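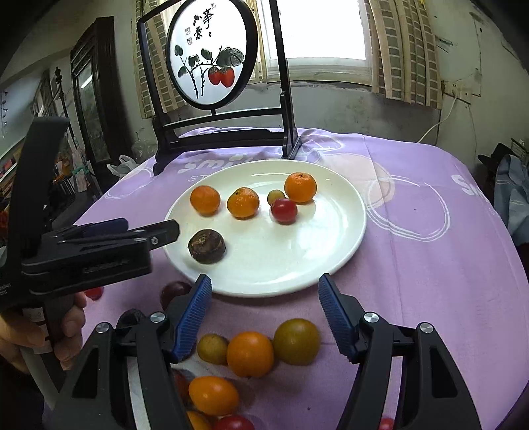 Wimstead Lunch Club: progress report to the Harawira Trust

May
By Wiremu Partington

First of all, thank you. I know reports like this are supposed to get straight to the spending, but your grant has kept our doors open through a long wet spring and it would feel rude to begin anywhere else.

When I last wrote we were meeting once a fortnight in the side room at Grason Hall, with a borrowed urn and a good deal of goodwill. Since your second payment came through we have been open every Thursday, from eleven until the last person has finished talking, and we have missed only 2 weeks, both of them when the boiler was being replaced. The new boiler is very good, by the way, and the hall has not put our rent up to pay for it, though they did ask.

Lachlan Whitelaw joined us as part-time cook in the winter and has settled in beautifully. He had only ever worked in pubs and was nervous about cooking for people with small appetites and strong opinions, but the leek and potato pie has won over even those who told me they never touch leeks. He has also changed the way we do afters. We used to serve a hot pudding every week, and a fair amount came back to the kitchen. Now there is pudding every other week and fruit on the table in between, tangerines mostly, which people can help themselves to while they chat or slip into a bag for the bus home.
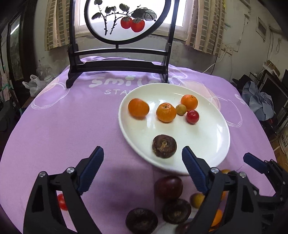
It has brought our food bill down a little too, and the saving has gone towards transport, where we have struggled. The Pesus minibus, which we had counted on for the villages, was withdrawn in the new year when the company changed its routes. We now pay for shared taxis, and eight of our regulars come that way. I would be misleading you if I said it was a perfect answer. The taxis are sometimes late, and one lady has stopped coming because she finds the step too high. I visit her at home with a plated lunch, but she misses the company and I would dearly like to have her back.

On the money itself, you will see from the accounts sheet that we are £100 over on taxis and under by a bit more than that on kitchen equipment, as the hall let us have its old fridge. May we have your agreement to move the difference across? Lachlan would still like a decent set of knives, and I have promised to mention it.

Over the summer we hope to try an afternoon of singing after lunch – the piano needs tuning first – and to have the quieter back room open for those who find the main hall too loud. I shall write again once the autumn bookings are in, and you are all very welcome to come and eat with us before then.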